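The Shared Breakfast in Regional Boarding Houses

Residential colleges across the Clostley district served 3,692 weekday breakfasts last term, and the meal has become a matter of policy. Wondon College extended its dining hours to 90 minutes in December, recognising that students who travel to early placements had been leaving without eating. Attendance among first-year residents rose by 61 over the term. The college's programme favours plain fare: porridge, fruit, eggs and toast.

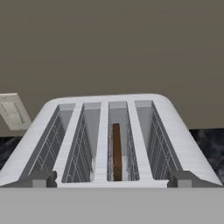

Annapurna Arumugam would prefer that the doors opened at six, as the first bus to Pidar departs well before the kitchen does its best work.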